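4.3 열쇠와 자물쇠를 함께 두는 습관에 대하여

소형 자물쇠의 보관을 다룬 글에는 거의 예외 없이 같은 권고가 나온다. 쓰지 않는 자물쇠는 잠가 두고, 열쇠는 그 곁에 두며, 케이블형은 감아서 한자리에 모으라는 것이다. Eglītis 보고서는 이 권고를 '한자리 원칙'이라 부르고, 이를 따른 가정에서 열쇠 분실이 눈에 띄게 줄었다고 적었다. 우리는 이 주장을 그대로 받아들이기 어렵다고 본다. 권고가 틀렸다고 단정할 근거는 없지만, 맞다고 할 근거도 생각보다 얇다.

먼저 분실의 정의가 흔들린다. Eglītis 보고서에서 분실은 응답자가 '찾지 못했다'고 답한 경우를 가리키는데, 얼마 동안 찾았는지는 묻지 않았다. 서랍을 한 번 열어 보고 포기한 사람과 이틀을 뒤진 사람이 같은 칸에 들어간다. 게다가 한자리 원칙을 지킨다고 답한 사람은 대체로 자물쇠를 적게 가진 사람이었다. 자물쇠가 하나뿐이면 열쇠를 어디에 두든 짝을 헷갈릴 일이 드물다. 보고서는 보유 개수를 통제하지 않았고, 그 점을 한계로 적지도 않았다.

Trendengate 설문(응답자 563명)은 이 문제를 조금 더 조심스럽게 다룬다. 보관 장소를 묻는 문항과 짝 맞추기를 묻는 문항이 따로 있고, 열쇠가 있는데도 맞는 자물쇠를 모르는 경우를 별도로 기록했다. 이 마지막 경우에 해당한다고 답한 사람이 232명이었다. 잃어버린 것은 없는데 쓸 수 없는 상태다. 한자리 원칙은 이런 상태를 해결하지 못한다. 열쇠 여러 개가 뭉치로 묶여 자물쇠 옆에 놓여 있어도, 어느 것이 맞는지는 꽂아 보아야 안다. 다만 이 설문도 자기 보고에 기대고 있어서, 우리는 232라는 숫자를 크기보다는 그런 응답이 존재한다는 표시로만 읽는다.

종류가 섞일 때는 사정이 더 복잡하다. 그림 4(가)의 깔개 위에는 작은 검은 자물쇠와 열쇠 뭉치, 붉은 코일형 케이블 자물쇠가 서로 가까이 놓여 있다. 금속 섀클도 하나 보인다. 통상의 분류로는 모두 '잠금 용품'이지만, 부피와 형태가 이렇게 다른 물건을 한 용기에 넣으라는 조언이 실제로 얼마나 지켜질지 의문이다. 케이블은 감아도 고리 모양으로 벌어지기 쉽고, 작은 자물쇠는 그 아래로 들어가기 쉽다.

그림 4. 잎무늬 바탕 위의 소형 잠금 용품. (가) 자물쇠, 열쇠 뭉치, 케이블 자물쇠. (나) 자물쇠가 있는 쪽의 근접. (다) 바닥에 놓인 붉은 코일형 케이블. 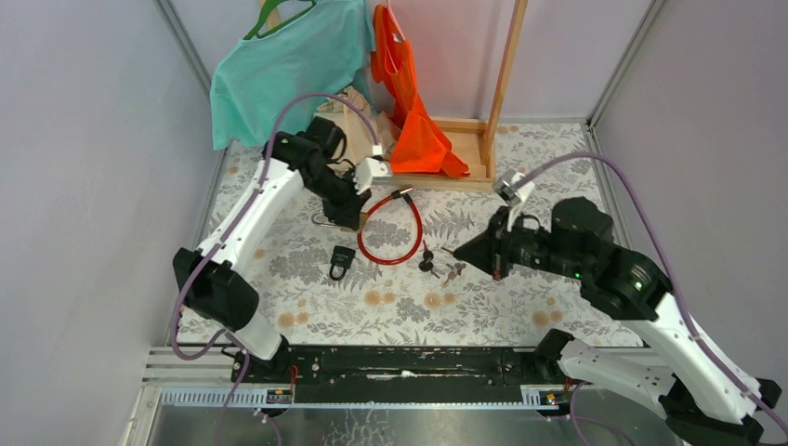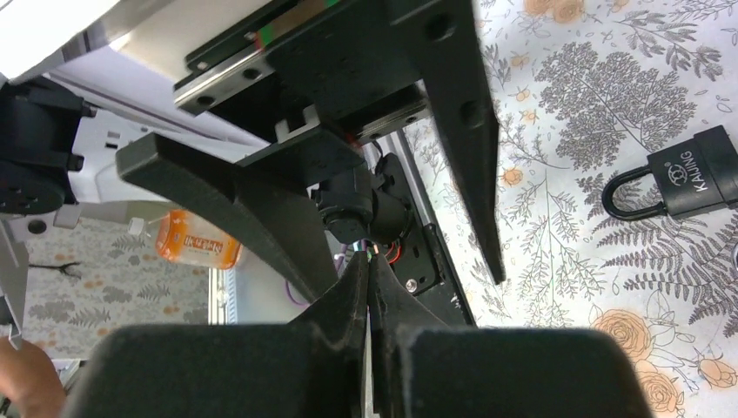
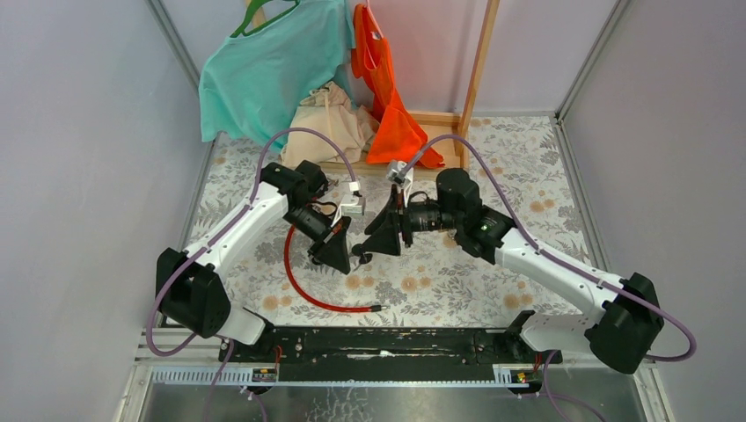
Glenys Tuhiwai는 초고를 읽고 우리의 의심이 지나치다는 의견을 보내왔다. 한자리 원칙의 쓸모는 분실률에 있지 않고 찾는 범위를 좁히는 데 있으며, 짝을 모르더라도 뒤질 곳이 상자 하나라면 그것으로 충분하다는 것이다. 또 케이블 자물쇠가 엉키는 문제는 끈 하나로 묶으면 끝나는 일인데 논문에서 한 문단을 들일 까닭이 있느냐고도 물었다.

앞의 지적에는 일부 동의한다. 찾는 범위가 좁아진다는 것은 따로 측정할 가치가 있고, 우리가 검토한 자료 가운데 이를 잰 것은 없었다. 그러나 그렇다면 권고문의 표현도 바뀌어야 한다. '잃어버리지 않는다'와 '덜 뒤진다'는 다른 약속이다. 뒤의 지적에 대해서는 생각이 다르다. 끈으로 묶으면 되는 줄은 누구나 알지만, 다시 쓰고 난 뒤에도 묶어 두는지는 별개의 물음이다. Terkthorpe의 공용 보관함 기록을 보면 10월에 정리한 칸의 케이블이 이듬해 봄 점검에서는 대부분 풀린 채로 적혀 있다. 점검표에 '풀림'의 기준이 없으므로 이 기록 역시 강하게 주장할 것은 못 된다.

제조사 쪽 자료는 더 신중하게 보아야 한다. Firkow는 자물쇠와 열쇠에 같은 색 표식을 붙이는 제품을 내면서 최대 3,000회의 여닫음에도 표식이 남는다고 안내한다. 표식이 남는 것과 사용자가 표식을 보고 짝을 찾는 것은 다른 문제이고, 안내문 어디에도 두 번째에 관한 시험은 없다. 색이 비슷한 물건이 여럿일 때 표식이 도움이 되는지, 어두운 창고나 현관에서도 구별되는지 역시 다루지 않았다. 검은 자물쇠에 짙은 색 표식을 붙이면 어떻게 되는지 우리는 문의했으나, 답신에는 다른 색을 권한다는 말만 있었다.

바닥의 문제도 짚어 둔다. 정리 안내서는 흔히 자물쇠와 열쇠를 펼쳐 놓고 짝을 맞추라고 하면서 무엇 위에 펼칠지는 말하지 않는다. 잎이나 꽃이 찍힌 깔개에서 작은 열쇠가 단색 바닥에서보다 늦게 눈에 띄는지는 간단한 실험으로 확인할 수 있는데도, 확인한 예를 찾지 못했다. Trudy Tuhiwai(개인 서신)는 무늬가 오히려 물건의 위치를 기억하는 데 도움이 된다고 보았다. 그럴 수도 있다. 현재로서는 양쪽 모두 인상에 머문다.

따라서 이 절에서는 한자리 원칙을 권고 목록에 넣되 효과 등급은 매기지 않는다. 짝 맞추기에 걸린 시간과 보유 개수를 함께 기록한 자료가 나오면 등급을 다시 검토한다. 케이블형은 5절에서 따로 다루며, 번호식 자물쇠는 열쇠가 없으므로 검토 대상에서 제외하였다.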